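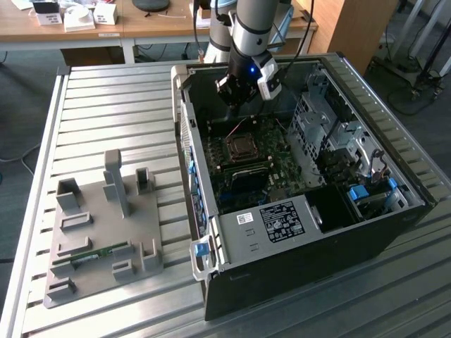
Mastdale 슬롯 상판 작업대와 거치 플레이트. 측면 패널을 분리한 타워 케이스를 눕혀 놓은 상태

홈 | 제품 | 작업대 | 고정구 | 자료실
인쇄하기 | 이메일로 보내기

Mastdale 작업대 및 Edberg 메모리 거치 플레이트

데스크톱 본체의 분해, 점검, 부품 교체용 작업대와 부속 고정구이다. 상판은 알루미늄 레일을 평행하게 배열한 구조로, 레일 사이의 홈을 이용해 고정구 위치를 조정한다. 타워형 케이스는 메인보드가 위를 향하도록 눕혀서 작업한다.

거치 플레이트
회색 3D 프린팅 제품. 슬롯형 홀더 8개와 상단이 둥근 수직 포스트 1개로 구성된다. 메모리 모듈은 칩 면을 위로 하여 홀더 슬롯에 걸쳐 놓는다. 플레이트는 케이스 왼쪽 배치를 기준으로 설계되었으며 오른쪽에 놓을 경우 방향을 돌려 체결한다.

사양
상판 허용 하중: 60kg(균등 분포)
작업면 높이: 70cm
플레이트 사용 온도: 60℃ 이하
체결 볼트: 18개(작업대용, 기본 포함)

사용 시 주의
케이스를 올리기 전에 전원 케이블을 분리한다. 홈에 떨어진 나사는 레일 끝으로 밀어 꺼낸다. 플레이트는 유기 용제로 닦지 않는다. CPU가 노출된 상태에서는 상판 위에서 케이스를 끌지 말고 들어서 옮긴다.

주문 안내
작업대와 플레이트는 별도 품목이다. 컴퓨터 본체와 메모리는 포함되지 않는다. Duan 상판용 구형 볼트는 홈 규격이 달라 호환되지 않는다. Besov 창고 출고분은 작업대 다리가 분리된 상태로 포장된다.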